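Home | Products | Seating | Tables | Spares | Trade enquiries

Meeting Room Furniture > Task and Conference Chairs

Plondavard 83 High-Back Mesh Chair

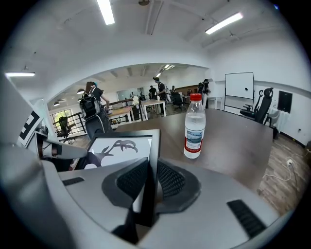 Reading time: 4 minutes

The Plondavard 83 is a high-back swivel chair for meeting rooms, shared offices and study areas. It has a tensioned mesh back, a separate headrest and a moulded foam seat. It is supplied flat-packed in one carton, or built and delivered on its castors for orders placed through a trade account.

The 83 replaces the earlier Hestirham model. The base, gas lift and castors are unchanged between the two, so existing stocks of spares can still be used. The back frame and seat plate are new and will not fit the older chair.

Back and headrest

The back is a single moulded frame with the mesh held in a groove around its full edge. The mesh is not glued and can be replaced on site with a flat tool. Fitting a new panel takes one person and does not require the frame to be removed from the seat.

Lumbar support is a sliding pad behind the mesh. It moves up and down in fixed steps and stays where it is left. It has no depth adjustment. Buyers who need depth adjustment should look at the Yang range, where it is standard.

The headrest is fixed to the frame by two bolts and tilts on a friction joint. It can be left off. Blanking caps for the bolt holes are in the fittings bag.

Seat

The seat pad is moulded foam over a plywood plate, covered in woven polyester. The cover is stapled and is not removable for washing. Clean with a damp cloth and mild soap. Solvent cleaners will lift the dye and should not be used.

Seat slide is available at extra cost and must be specified when ordering. It cannot be added later, as the plate is drilled differently.

Mechanism

Two mechanisms are offered. The standard version tilts the seat and back together and locks upright only. The synchronised version tilts the back further than the seat and locks in four positions. Both have a tension knob under the front edge, turned clockwise to stiffen.

The gas lift is a sealed unit. Do not attempt to open or drill it. A lift that sinks under load should be replaced complete.

Arms

Arms are optional. The fixed loop arm is the cheaper choice and suits rooms where chairs are seldom moved between users. The height-adjustable arm has a button on the outer face and a soft pad. Where chairs are to be pushed fully under a table, check the clearance below the table rail with the arm at its lowest setting. Cukura tables with the shallow rail will accept both types. Cukura tables with a cable tray will accept the adjustable arm only.

Castors and glides

Hard castors are fitted as standard and are intended for carpet. Soft-tread castors for wood, vinyl or stone floors are a no-cost change if requested with the order. Glides can be supplied for training rooms. All push into the same socket and can be swapped by hand.

Technical data

Overall width without arms: 61 cm
Back: polyester mesh, black
Frame: glass-filled nylon, black
Base: five-star, nylon or polished aluminium
Mechanism: standard tilt or synchronised
Order code, standard: 83-S
Order code, synchronised: 83-Y
Packing: one carton per chair

Use alongside other seating

Stacking visitor chairs are often kept in the same room for larger meetings. The 83 does not stack or nest and should be allowed its full base width when a room is being planned. Drawings for layout work are available in the usual file formats from the trade desk. Please quote the order code, as the two mechanisms have different reclined depths.

Ordering and lead times

Standard builds in black are held in stock. The opening stock at the Hestirham warehouse was 800 chairs. Polished bases, seat slides and non-standard covers are made to order and cannot be cancelled once cutting has begun. Made-to-order chairs requested from Monday, December 27, 2021 onwards will be scheduled for the February production run.

Spares are listed by part number under the Spares tab. Mesh panels, arm pads, castors and lifts are sold singly. Back frames are sold only with a new mesh panel already fitted.

Assembly

Fit the lift and base first, then the seat plate, then the back. Leave all four back bolts finger-tight until the last one has been started, then tighten in diagonal order with the key supplied. Check the bolts again after the first month of use.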